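Skostico 衣類たたみ記録セット README

最終更新:2022年3月20日

1. 概要

Skosticoは、家庭でよく着る衣類を机の上でたたむ作業を集めた記録セットです。対象はTシャツが中心で、ほかに長袖シャツ、タオル、子ども用の肌着が少し入っています。収録した作業は全部で608件です。1件は、衣類を机に置いてからたたみ終えて手を離すまでを単位としています。

記録はDretunvilleとVandgateの2か所で行いました。机の高さと布の種類が違うため、場所の欄を必ず残してあります。両者を混ぜて集計する場合は、後述の注意を読んでください。

2. フォルダの構成

tatami/ たたむ作業の本体
hirogeru/ たたんだものを広げ直す作業
kami/ 作業指示の紙を書き起こしたテキスト
irui_ichiran.csv 衣類の一覧
sagyo.csv 作業ごとの記録

sagyo.csvの列は次のとおりです。

sagyo_id 作業番号
irui_id 衣類番号(irui_ichiran.csvと対応)
basho 場所(D または V)
nuno 机にかけた布の色
tatamikata たたみ方(A、B、C)
kekka 仕上がり(ryo、ka、yarinaoshi)
biko 備考

文字コードはUTF-8、改行はLFです。空欄は「記録なし」を意味し、ゼロや「該当なし」とは区別しています。

3. 衣類について

衣類は70点です。すべて古着で、新品は使っていません。新品の糊が残ったシャツは折り目がつきやすく、普段の洗濯物とは扱いがかなり違うためです。Tシャツは無地が多く、色は白、青、灰、紺が主です。胸に大きなプリントがあるものは、プリント部分だけ生地が硬いので、備考に「胸プリント」と書いてあります。

各衣類は使用前に一度洗い、アイロンはかけていません。しわの程度はそろえていません。袖口や裾が伸びているものもそのまま使いました。29点は綿100%、残りは混紡か、タグが切られていて素材がわからないものです。わからないものは素材欄を「不明」としました。

4. たたみ方

A:縦に二つ折りにして袖を内側へ入れ、裾から三つ折り
B:両脇を背中側へ折り、裾から二つ折りを二回
C:指定なし。作業者がいつもたたむやり方

Tシャツは前身頃を下にして置くところから始めます。裾を机の手前側に向けます。AとBでは衿が外側に出るようにたたみます。Cについては向きも決めていません。Cは見た目のばらつきが大きく、途中で一度広げて折り直すことも多いので、所要時間の比較にはあまり向きません。

開始時の衣類の状態は二通りあります。平らに広げた状態と、軽く丸めて置いた状態です。丸めて置いた場合は備考に「丸」と書きました。途中までたたんだ状態から始めたものも少数あり、こちらは「途中」です。

5. 机と布

机には布を一枚かけています。天板の上で直接作業すると、薄い生地が滑って角がそろいにくかったためです。布は淡い緑と生成りの2種類で、色はnunoの列にあります。布の端が手前に垂れる机では、たたんでいる途中で衣類の裾が一緒に落ちることがありました。落ちても床に着かなければそのまま続け、床に着いた場合はやり直しとしています。 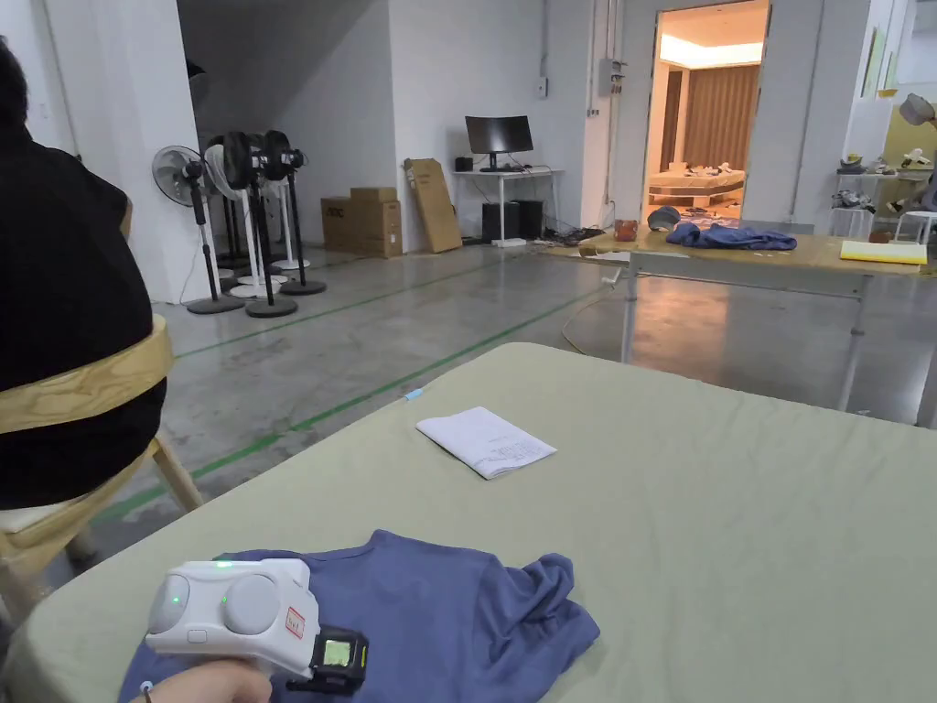 布そのもののしわは、作業と作業の間に手で伸ばしていますが、完全には取れません。しわが気になる方は、各日の最初の数件だけを使うとよいと思います。生成りの布は7月に一度洗い、少し縮みました。以後は机の奥側で布が足りず、天板が細く見えています。

作業指示の紙は机に置いたままでもかまわないことにしました。紙が衣類の下に入ってしまったときは、抜いてから続けています。該当する件の備考には「紙」とあります。

6. 仕上がりの判定

ryoは角のずれが指一本の幅に収まり、袖がはみ出していないもの。kaは形になっているが、どちらかを満たさないもの。yarinaoshiは途中で床に落ちたもの、または持ち上げると崩れたものです。判定は作業した本人とは別の者が行いました。タオルには袖がないので、角のずれだけで判定しています。

7. 既知の問題

・場所Dの初期の件では、たたみ方の欄にAとBの取り違えが残っています。気づいたものは直しましたが、すべてを見直してはいません。
・同じ紺色のTシャツが2点あり、衣類番号が入れ替わっている可能性があります。
・hirogeru/には、たたむ作業と対応しない件が含まれます。sagyo_idが空欄のものがそれです。
・備考の表記ゆれ(「丸」と「まるめ」など)は統一していません。

8. 旧版との関係

以前配布していたChisholmは、タオルだけを対象にした小さなセットです。タオルの件は一部がSkosticoにも入っていますが、番号は付け直しました。旧番号との対応表はありません。両方を使う場合は重複に注意してください。

9. 利用条件

研究と教育の目的であれば自由に使えます。再配布の際は、このREADMEを同じ階層に置いてください。記録の訂正は次の版でまとめて反映します。誤りを見つけた場合は、sagyo_idと該当する列名を添えて知らせてください。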